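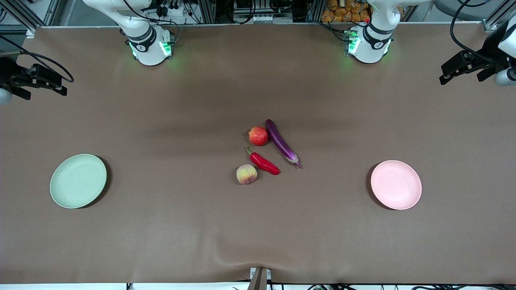

드룰콤(Drulcombe) 공동 급식소 식자재 조달 실무회의 회의록

인쇄하기 | 이메일로 보내기
홈 | 공지 | 회의자료 | 급식 운영 | 문의
검색어를 입력하세요 검색

일시: 3월 정례, 오후 2시 개회
장소: 본관 소회의실
참석: 조달, 조리, 위생, 회계 각 담당
기록: 조달 담당

1. 전차 회의록 확인
이의 없이 원안대로 확정함. 단, 냉장 창고 온도 기록 주기는 '일 1회'가 아닌 '일 2회'로 정정함.

2. 과일·채소류 납품 현황
2.1 현재 과일류는 드린데라리(Drinderari) 농산, 엽채류와 근채류는 크리시코풀로스(Chrysikopoulos) 청과에서 납품 중임. 전월 입고량은 총 1600kg을 초과하였으며 과일류 비중이 전분기 대비 증가함.
2.2 위생 담당이 검수 기록을 보고함. 전월 검수 상자는 523개이며, 반품 사유는 압상과 과숙이 대부분임. 압상은 하단 적재 상자에 집중됨. 조리 담당은 적재 단수를 낮출 것을 요청함.
2.3 회계 담당은 적재 단수를 낮출 경우 운송 횟수가 늘어 단가에 반영될 수 있음을 지적함. 납품처별 견적을 받은 후 재논의하기로 함.

3. 규격 기준 개정안
3.1 현행 기준은 중량만 규정하고 있어 절단 공정에서 손실률 편차가 큼. 조리 담당이 품목별 직경 범위를 추가하는 안을 제출함.
3.2 직경 기준은 사과, 토마토, 감자, 양파에 우선 적용하고 나머지 품목은 현행을 유지함. 배의 포함 여부는 합의에 이르지 못하여 보류함.
3.3 표본은 품목당 100개로 하고 측정은 입고 당일에 실시함. 측정 양식은 위생 담당이 작성함.

4. 보관 및 표시
4.1 스티키츠(Stikitz) 라벨 시험 사용 결과 보고. 냉장 구역에서는 접착 상태가 양호하였으나 세척 후 재사용하는 플라스틱 상자에 접착제 잔여물이 남음. 수용성 접착 제품의 견본을 요청하기로 함.
4.2 라벨 표기 항목은 품목, 입고일, 납품처 코드, 사용 기한으로 통일함. 산지 표기는 검수 대장으로 갈음함.
4.3 에틸렌 발생 품목과 엽채류의 분리 보관이 2번 창고에서 지켜지지 않은 사례가 확인됨. 선반 배치도를 수정하여 창고 출입문 안쪽에 게시함.

5. 배식량 조정
5.1 후식 과일 잔반이 전월보다 증가함. 조리 담당은 통과일 제공을 줄이고 절단 제공을 늘리는 방안을 제시함. 위생 담당은 절단 후 상온 방치 시간 관리가 선행되어야 한다는 의견을 제출함.
5.2 절단 과일은 점심 배식에 한하여 시범 제공함. 제공 직전까지 냉장 보관하며, 배식 종료 후 남은 분량은 전량 폐기하고 폐기량을 기록함.

6. 조치 사항
- 납품처별 적재 단수 조정 견적 접수: 조달
- 직경 측정 양식 작성 및 배포: 위생
- 라벨 견본 요청: 조달
- 2번 창고 선반 배치도 수정: 조리
- 절단 과일 폐기 비용 집계: 회계

7. 기타
저울 교정 일정은 납품이 없는 시간대로 조정함. 차기 회의 안건은 회의 전 주까지 조달 담당에게 서면으로 제출함.

오후 3시 40분 폐회.

이전 회의록 | 다음 회의록 | 목록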